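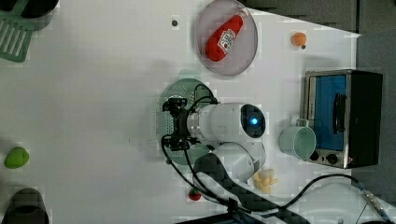
Play kitchen people: where does the ketchup live?

plistari_mom
My daughter's play table has a toaster oven on the right, two plates, and a pile of food that breeds overnight. The ketchup goes on the gray plate, lying down, like it's the entree. I put it in the bin. By Tuesday it's back on the plate. Do I fight this?

Toàn Hồ
Let it go. At our house the ketchup was the entree for most of October.

gatti_o
Disagree. Plates are for food, condiments stand beside them. You let this slide and you'll have a mug lying on its side next to the oven and everyone acting like that's storage.

plistari_mom
The mug is already on its side next to the oven.

gatti_o
Then I'm sorry for your loss.

Dulce P.
What's the bin situation? We had one big one and it was a landfill. I got 4 small ones from Furnow and now it's four landfills, but I can find the strawberry. 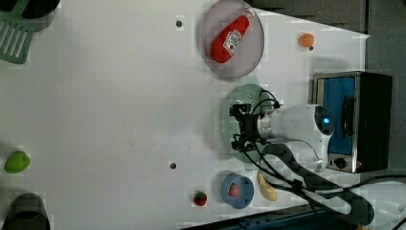

The other thing that helped was giving the utensils a corner. Spatula goes top left, always. Fruit can roam. An orange is going to roll wherever it wants and I've stopped having opinions about it.

ngoc_lai
Small bins are a scam. You spend 20 minutes sorting and the kid dumps them in one. We have a single crate and a rule that the oven door stays shut at bedtime.

Dulce P.
Your crate is why you posted in here looking for a pepper.

ngoc_lai
That pepper was under the couch and had nothing to do with the crate.

Toàn Hồ
Back to the ketchup. Is it the plush kind or hard plastic? Plush can sit on a plate all day. Hard plastic gets thrown.

plistari_mom
Plush. It has been thrown anyway.

gatti_o
Stand it up next to the plate tonight and see what she says. Report back.

plistari_mom
She said "no, he's sleeping." So the ketchup is a he, and the gray plate is his bed. The green plate is for guests.

gatti_o
I withdraw my objection. The mug still bothers me.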